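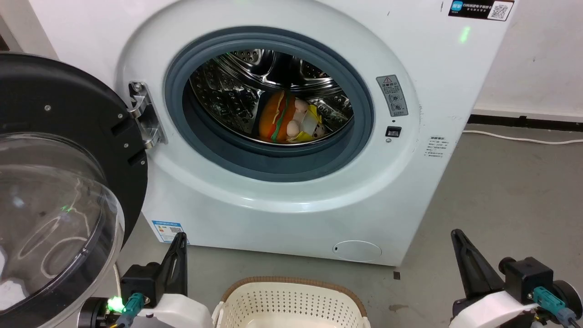
Plush toys come out of the machine lumpy when they are washed with towels, according to Jirayu Ratanaporn, who asked whether the soft goods could be given a load of their own. Under the revised laundry schedule they now have one.

Soft Goods Care, Kavetti Play Library
July 2, 2024

The library has changed the way it cleans its plush toys between loans. Until now, plush went into the front-loading washer with play mats, dress-up clothes and towels. The new schedule sets up a separate load for plush only, run on a gentle cold cycle with a low final spin. Small loads are allowed. A pair of toys may be washed together without waiting for more returns.

The change covers 262 plush items on the lending list, including the play food series, the hand puppets and the larger floor animals. Items with battery packs or sound boxes are not included and will still be wiped by hand.

Theerawat Thaweesak wrote the new procedure. Before loading, each toy is checked for open seams, loose eyes and missing tags. A toy with an open seam goes to the mending shelf and is not washed until it has been closed. Toys with long pile, ribbons or sewn-on parts go into a zippered mesh bag. Plain short-pile toys may go in the drum without a bag.

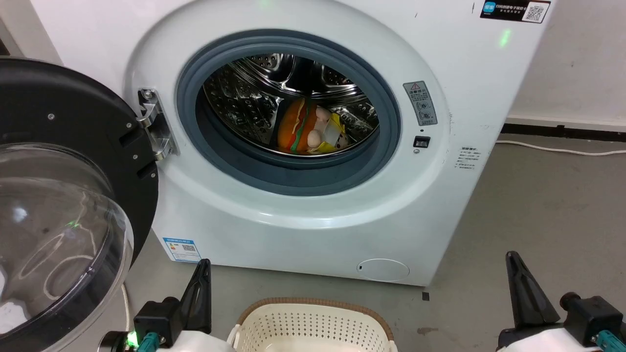
Plush Lending Section: Notices

Detergent is limited to half the normal dose, liquid only. Powder was leaving residue in the deeper folds of the play food pieces, mainly where a filling layer is stitched between two outer layers. Fabric softener is no longer used on any plush item. The extra rinse setting stays on for all plush loads.

Care of the washer is part of the same procedure. The rubber door gasket is to be wiped after every plush load, including the inside of the fold, where lint and loose fiber collect. The filter is to be cleaned after every third plush load. The door is to be left open between loads so that the drum and gasket can air out. Staff should look over the lower part of the drum before closing the door, as small pieces can sit behind the lip of the gasket and be missed from the front.

Drying is unchanged. Toys are pressed by hand in a dry towel, reshaped and placed on the wire racks. Tumble drying is not used. Thick items are turned once during drying and checked at the center before they are returned to the shelf. Any item that still feels cool or heavy at the center stays on the rack.

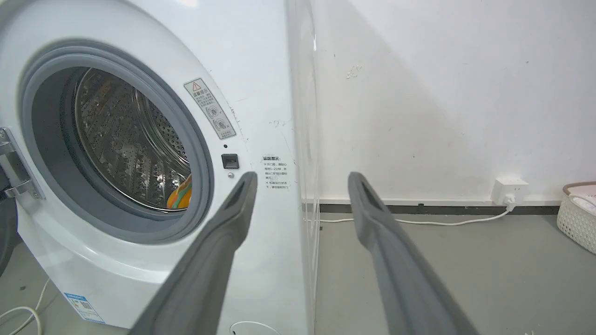 The longer drying time for thick items means that some play food sets will be off the shelf for up to three days after return. Sets will be lent only when complete, so one slow piece will hold back the rest of its set. Borrowers with a reservation will be told if a set is delayed.

Borrowers are asked not to wash plush at home before returning it. Spills and stains should be written on the return slip, with the cause if known. The schedule will be reviewed in October, together with the rack space.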